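How to Fold T-Shirts So They Stand in the Drawer
Last updated: March

64 shares | 2 comments

My family has many T-shirts and one narrow chest of drawers. For years I made flat piles, and every morning the pile fell down when someone took a shirt from the bottom. Now I fold each shirt into a small packet that stands on its edge, and I can see all of them when I open the drawer. In this page I write how I do it, step by step. It is slow at first, but after one basket of laundry your hands will know the way.

What you need

A flat surface, a bit wider than the shirt. I use the dining table, but a firm bed is also good. You need a drawer that is deeper than your folded packet is tall. A shoebox without its lid is useful if your drawer is very wide. Cotton shirts are the easiest to learn with. Sports shirts are slippery, so leave them for the end.

Before you start

Shirts should be fully dry. If there is even a little damp in the seams, the packet will smell after some days, because it is folded tight and the air does not go in. Turn the sleeves the right way out and close any buttons at the neck.

Step 1. Shake and stretch

Take the shirt by two corners and shake it two or three times, not too hard. Then hold it up and pull your hands a little apart, so the upper edge becomes straight. The side of the shirt can be on top, or the shoulders, both are fine. I prefer the side, as then the shirt is almost ready to lie down for the first fold.

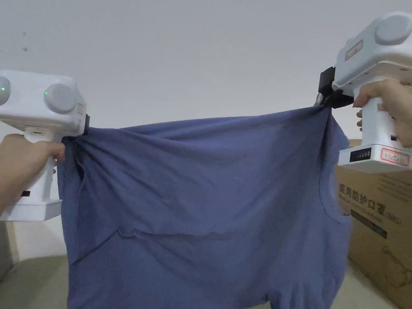 Wrinkles come in two kinds, and it is good to know which one you have. The first kind comes from the pulling. On the slate blue shirt they are the soft diagonal ones, which start at the two clamped corners and go out into the fabric. These you can forget, they relax when you put the shirt down and pass your palm over it. The second kind is a crease, like the horizontal one lower down in the middle of the same shirt. A crease wants more work: lay the shirt down, press along the line with the side of your hand, and go from the center to the outside. Look also for the neck opening before you lower the shirt. With the collar to the right, I know the hem must go to my left, and I do not have to turn everything again on the table.

Step 2. Lay it down

Put the shirt on the table with the front facing down. Smooth it from the collar to the hem. Pull the two sleeves out to the sides. If the side seams are twisted (cheap shirts do this after washing), do not fight with them. Make the shirt a rectangle with your eyes and ignore the seams.

Step 3. Fold the sides

Bring one side to the middle, sleeve also. Fold the sleeve back, so that it lies on the part you just folded and does not pass the edge. Do the same with the other side. You have now a long strip, the same width from top to bottom. If the strip is wider at the hem, open it and do it again – this is the step where most packets go wrong.

Step 4. Fold the length

Fold the collar end down toward the hem, but stop a little before it. Then fold the strip in three parts. For children's shirts, only in half. Press lightly with the palm after each fold.

Step 5. Test it

Put the packet on its edge and take away your hand. If it stands, it is finished. If it falls open, usually the strip was too wide or the last fold was too loose. Very thin shirts do not stand alone, but they will stand between two thicker ones.

Filling the drawer

Start from the front and put the packets in one row, with the smooth fold up. Do not push them tight. You should be able to put your flat hand between the last shirt and the back of the drawer. I sort by color, my husband by how old the shirt is, and in both drawers one can find things. A row in my drawer takes 40 shirts, which is more than any person needs, I think.

Comments (2)

Nuwan Pathirana
I was always folding with the front up and wondered why the collar looked bad. Front down is much better, thank you.

Eamon Mac Giolla
Works well for polo shirts too if you leave the collar standing and fold the length in half only. My heavy rugby tops are still in a pile though.

Related
How to fold a fitted sheet alone
Where to keep winter sweaters in a small home
Pairing socks without losing the evening
Drying shirts on a hanger or on a line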